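4.2 Fruit purchasing and ripeness at the point of sale

The household diaries gave us 2284 separate fruit purchases across the two towns. Dudton households bought fruit more often and in smaller amounts than those in Rivas, where most families did a single large shop and topped up only when something ran out. Dudton has a greengrocer on the main street as well as the supermarket. Rivas lost its greengrocer before the study began, and the nearest market is now a drive away in Clestus.

We asked diary keepers to mark each purchase as ready to eat, nearly ready or not ready. The labels were left to their own judgement. Of the purchases marked not ready, 809 were stone fruit or avocados. Bananas were seldom put in this group, even when respondents noted that they were still green at the tips, and several people wrote that a green banana was "fine by tomorrow" and so counted as nearly ready. We have kept the answers as they were given.

Waste followed ripeness more closely than price. Households that bought mostly ready-to-eat fruit threw out more of it in the two days before their next shop. Households that bought unripe fruit threw out less overall, but a larger share of what they did throw out had never been eaten at any stage. Avocados made up much of this second group. In the interviews people described checking an avocado every morning, forgetting it over a weekend and finding it brown inside. Nectarines were more often reported as floury or bruised, and respondents tended to blame the shop for this. They blamed themselves for the avocados.

Storage habits varied within towns as much as between them. Some 80 households kept all fruit in the fridge in summer regardless of type. Others kept a bowl on the bench and moved things to the fridge once they softened. A few Rivas households kept bananas in a separate room, having been told they would spoil everything else. The effect of ethylene from one fruit on its neighbours is well established, but few of our respondents knew it by that name, and those who did were not noticeably better at avoiding waste.

The three fruits that drew the most comment in the interviews were avocados, nectarines and bananas (Figure 3). They are often bought on the same trip and reach their best at different times, so a household that buys all three has to keep track of each one separately.
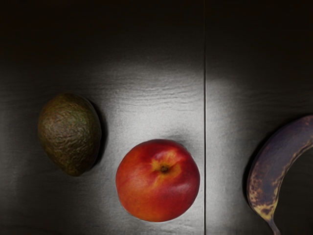
Figure 3. Avocado, nectarine and ripe banana.

Aatos Pesonen, commenting on an earlier draft of this section, argued that we had made too much of ripeness and too little of household size. A person living alone, he wrote, "cannot buy half a bunch without feeling watched", and much of the banana waste in our diaries could come from that alone. We went back to the data with this in mind. Single-person households did throw out more bananas per purchase, in both towns, and the difference held when we removed the weeks with public holidays. It did not hold for nectarines, which are sold loose in every shop we visited. For avocados the result was unclear, partly because the Rivas supermarket switched to netted packs in August, midway through the diary period.

We have therefore added household size to the model reported in Section 4.3. The ripeness effect is smaller once it is included but does not disappear. Purchases from roadside stalls were left out of this analysis, as too few diary keepers recorded what they paid.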